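Search this site
Go
Filed under: Opinion, Home & Garden

Leave the leaves alone

I grew up on a street where raking was practically a religion. The minute the maples started dropping, out came the tarps and the paper bags, and by suppertime every lawn looked vacuumed. My dad could do ours in an afternoon, and he'd stand on the porch afterward looking like he'd won something. So believe me when I say it took me a long time to come around to the idea that most of us should put the rake back in the garage and go have a sandwich.

I quit 5 years ago. The first fall was lazy, I'll admit it (I had a bad shoulder and a worse attitude). By spring the beds along my fence had the softest, darkest dirt I'd seen since we moved in, and I hadn't bought a single bag of mulch. The year before, I'd spent $245 on the stuff from Daveck, the garden place out past the bypass. I like Daveck! They have great tomato starts. But I was paying them for chopped-up tree while dragging perfectly good tree to the curb. 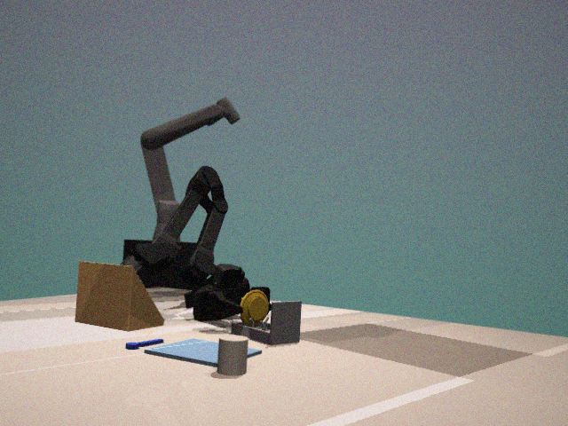 And then there's the noise. If you've ever tried to take a nap in October you know what I mean. One leaf blower is annoying, two of them going back and forth across a property line are enough to make you sell the house. My town spends a good chunk of money every fall sending trucks around to suck up the piles, and every wet week those same piles slide into the storm drains and Skara Avenue floods again. We all complain about the puddles and then go rake more leaves into the street.

I know the arguments on the other side because my neighbors have made all of them to me over the hedge. Yes, a thick wet mat of leaves will smother grass. So run the mower over them a couple of times and let the bits fall where they fall. Yes, keep them off the sidewalk and the front steps, please, I don't want anybody breaking a hip. And if you've got a huge oak you may have more than your yard can use, in which case push the extra under the shrubs and forget about it until January.

What I can't go along with is the idea that it looks bad. Looks bad compared to what? A lawn in November is a tired brown thing anyhow. Mine at least has wrens hopping around in it, flipping leaves over for bugs, and in June I get fireflies, lots of them, which I hadn't seen here since I was a kid.

My dad still thinks I'm nuts. He came by last fall, looked at the yard, and asked where I keep the rake.

Posted 24/08/2021

Contact us | Copyright Stundik Weekly, all rights reserved | Back to top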